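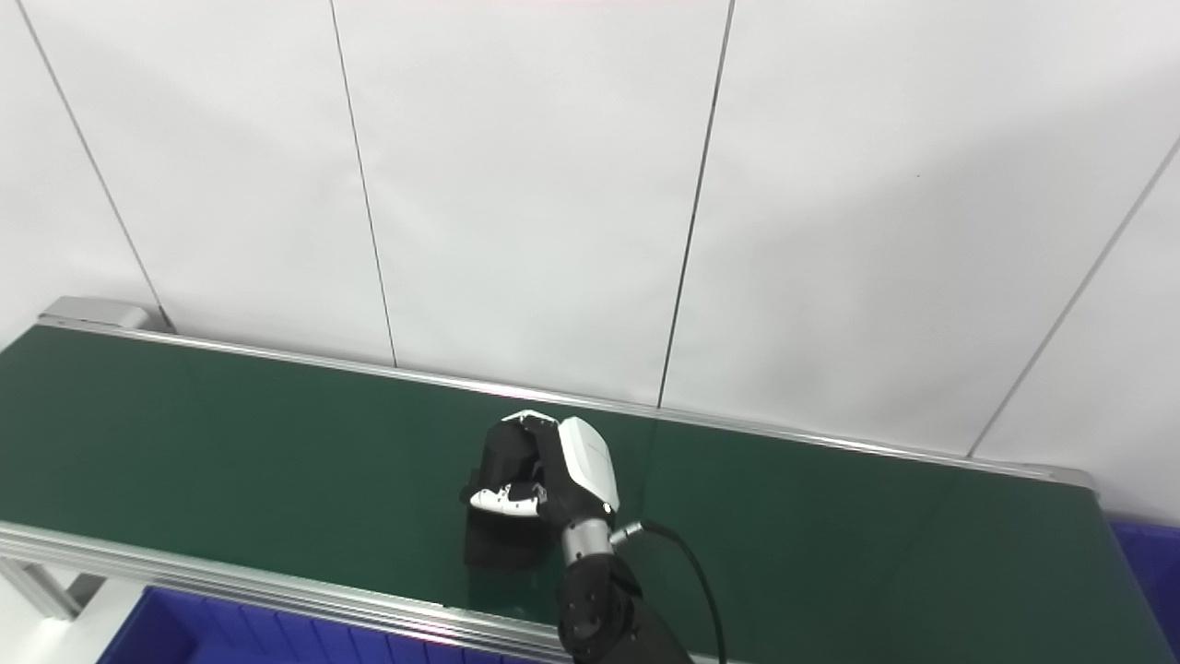 Setting up a small sorting belt with bins

I put off buying a conveyor for years because I figured they were for factories. Then I got tired of carrying things from one end of the packing bench to the other, and now I have a green belt with aluminum rails along a white wall and I love it way more than a grown person should! If you're setting one up for sorting, the order I'd do it in goes like this.

Step 1. Place the belt
Run it along a plain wall if you can. My first spot was out in the middle of the floor in our Westport shop and stuff kept going over the far side. With a wall back there you only have one long side to think about.

Step 2. Level it, then level it again
Set your level on the near rail, adjust the feet, then check the far rail too. I skipped the second part the first time (lazy) and spent an afternoon wondering why the belt kept creeping to one side. Give it 8 minutes running with nothing on it and look at both edges.

Step 3. Put the bins where your hands already go
I like big blue plastic bins, side by side, right under the near rail. You pick a thing up, bring it toward you and let go - no turning, no reaching behind you.

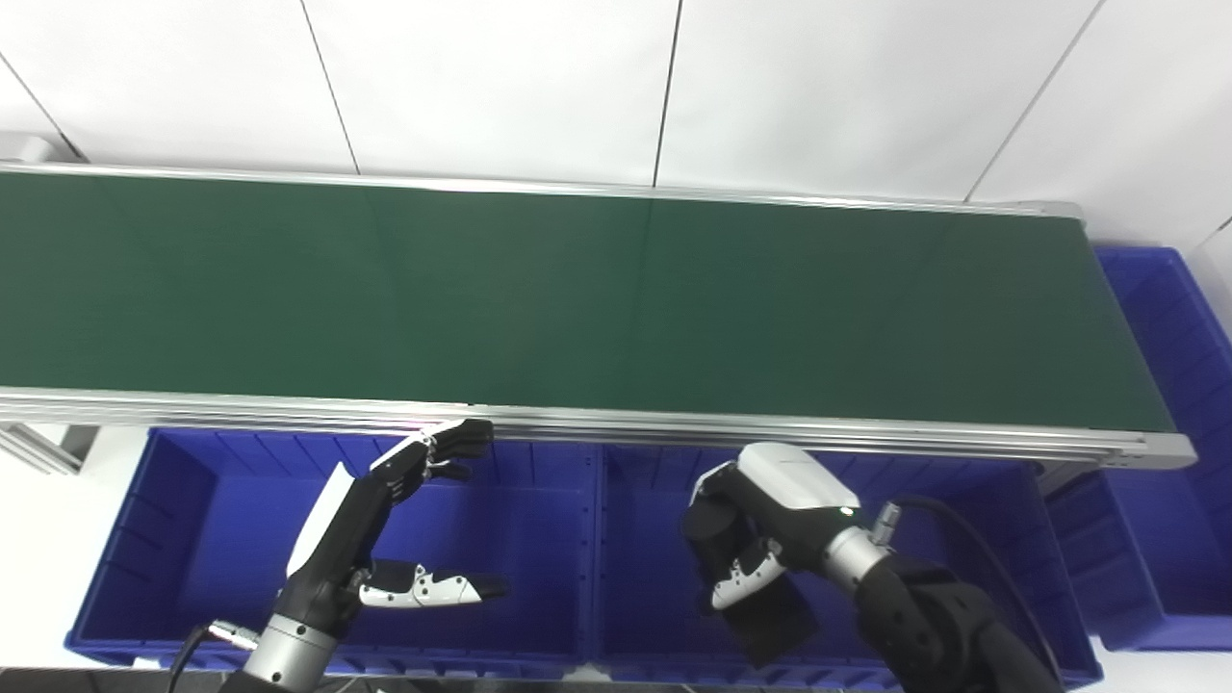
Get bins with a thick rim if you have the choice, they're so much nicer to drag when they're full. I keep another one past the end of the belt for whatever gets by me. Mine came from Dernlow and I paid $179 for the set, which hurt a little, but the cheap ones I had before cracked at the corners.

Step 4. Decide what each bin means
Do this before you switch anything on. I use one for things that are ready to pack and one for things that need a second look. Tape a label on the floor if you share the space.

Step 5. Do a slow practice run
Start with roughly 50 pieces, a mix of soft and hard things, on the lowest speed.
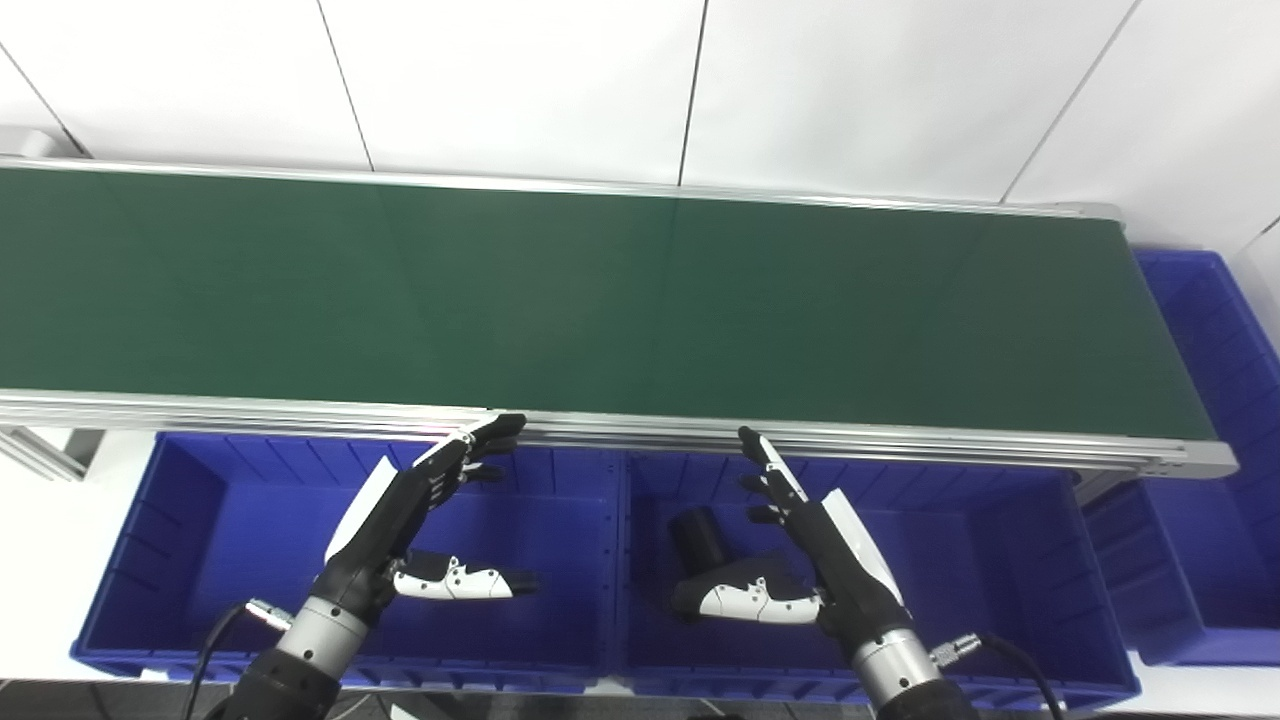 Round things deserve a run of their own, by the way. Anything shaped like a can or a tube wants to roll, so lay it across the bottom of the bin and don't just toss it in from rail height. Once you can get through 2 batches without a mix-up, nudge the speed up a notch and go again.

Wipe the belt down with a damp cloth when you're done and let it dry before you cover it.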